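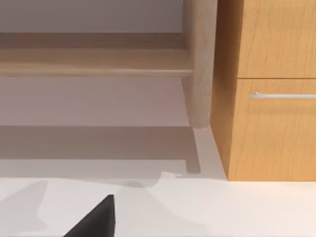

A practice room made by a computer, with a table, a cabinet and the tip of a robot's finger.

The Pretend House Where Robots Learn to Open Drawers

Do you remember learning to tie your shoes? Somebody probably showed you, and then showed you again, and you made a lot of floppy loops before you made a good one. Robots have to practice too, and the practice can get a bit rough on the furniture. If a robot pulls too hard on a drawer, the drawer can come flying out and land on the floor with all the spoons in it.

One way around that is to let the robot practice in a pretend house first. This page is about a kit called Vunel, which is made for schools and clubs by a small company named Takdale. Vunel comes with a pretend house that lives inside a computer, and with a real robot arm you put together on a desk. We borrowed one and kept it for most of November, so we can tell you how it works and also which parts we liked and which parts made us grumble a little.

What is a simulation?

A simulation is a make-believe place that a computer draws and keeps track of. If you have ever played a video game where you could walk through a door or knock over a box, you have been inside something quite like one.

The wood in the room at the top of the page has stripes of grain in it, the way real boards do. The drawer has a shiny silver bar for a handle. There are even shadows on the floor under the table! But you could never bump your knee on that table leg, because all of it was drawn by a computer.

The dark, slanted shape at the bottom left is part of the robot. It is the top of one finger of its gripper. A gripper is what many robots have in place of a hand. On the Vunel robot it has two fingers that slide together and apart, a bit like the tongs you might use for picking up corn on the cob. That doesn't sound like much of a hand, but try it yourself: hold your thumb and one finger out, tuck the others away, and see how many things around your home you can still pick up. We managed a sock, a crayon and a banana. (The watermelon was a silly idea.)

Why a drawer is a hard job

You can open a drawer while you are thinking about lunch. Your eyes find the handle, your arm goes there, your fingers wrap around it, and you pull. You don't have to tell yourself any of that.

A robot has to work out every bit of it. Where is the handle? How far away is it? Is that table leg going to get in the way of my elbow? Look how close the leg is to the side of the cabinet. A person would just reach around it, but a robot has to plan a path so it doesn't go clunk.

Then comes the squeezing. The finger and its partner have to go one on each side of the bar, and close, and then pull straight back. If the robot pulls crooked, the drawer can jam, which you may know all about if you have an old dresser at home.

Handles make trouble in another way, too. They come in all sorts of shapes. Some are bars, some are knobs, and some drawers have no handle showing at all, like the upper one here. A robot that has only ever met bars may not know what to do with a knob. So the Vunel program can change the room around. There are 70 different handles in it, and 200 rooms to put them in, and you can turn the lights up or down and move the table wherever you please.

Who thought of it?

The program was written by Tâm Sầm, who used to teach third grade in a town called Predville. She told us that her class once built a cardboard robot arm that could pull open a shoebox, and that it worked beautifully until it pulled the bottom off the shoebox. "They wanted to try again right away, and we were out of shoeboxes," she said. "I thought, well, in a computer you never run out of shoeboxes."

Now, when the pretend robot makes a mistake in Vunel, you press the round green button and the room goes back to how it was at the start. Every drawer is shut again, and off you go for another try.

How you teach it

The first thing you do is give your robot a name. Ours was called Khúc, and by the second day even the grown-ups were talking to it.

After that you choose a room and pick a job, such as "open the drawer." You move the gripper yourself with a controller that has two little sticks on it, one for each thumb. The left stick moves the gripper forward, back and sideways. The right one makes it go up and down and turn. A trigger closes the fingers. It feels backward at first, and most of us drove Khúc straight into the floor more than once, but it does get easier if you go slowly.

While you drive, the computer remembers what you did. When you have shown it a good number of times, you press "My turn," and the robot has a go by itself. It keeps practicing, and it can do that much faster than you can. Khúc did 900 practice pulls while we were eating our sandwiches. At the end it shows you a score out of one hundred. Our first real score was 74, and there was a lot of cheering for that 74, let me tell you.

From pretend to real

When your robot is doing well in the pretend house, you can send what it has learned down a cable to the real arm. The arm in the kit is small, not much longer than a ruler, and it comes with a little cabinet to practice on.

Don't be too sad if it goes wrong the first time. The real world has things in it that a simulation can leave out. A real drawer might stick. A real floor might have a crumb on it, or a cat. Our arm reached out very proudly, closed its fingers on nothing at all, and pulled. We had set the cabinet a little too far back. We moved it closer, and on the next try out came the drawer.

Daniyal Rind, who builds the arms at Takdale, says he likes it when that happens. "You have to play detective," he told us. "Was it the light? Was it the handle? Go and look, change one thing, and try it again."

What we liked, and what we didn't

The pretend house is the best part. It is easy to get around in, it never runs out, and younger brothers and sisters can have a turn without breaking anything. We also liked that you can fly the view down close to the floor and look up at the furniture the way a mouse might.

The book that comes with the kit could be better. It uses some long words without stopping to say what they mean, and the page about the cable had us all scratching our heads. Putting the arm together takes a whole afternoon, too, and you will want a grown-up for the tiny screws. The program was slow on our oldest computer, so do ask for a newer one if your school has it.

Words to know

Simulation: a make-believe place that a computer draws and keeps track of.
Gripper: the part of a robot that grabs things.
Path: the way a robot plans to move from one spot to another.
Reset: to put everything back to how it was at the start.

Try it at home

Ask a friend to be the robot and wear a blindfold. Stand them one step away from a drawer, and make sure there is nothing on the floor to trip on. Now tell them how to open it, using only words like "left," "up," "stop" and "squeeze." Then swap places and let your friend give the orders.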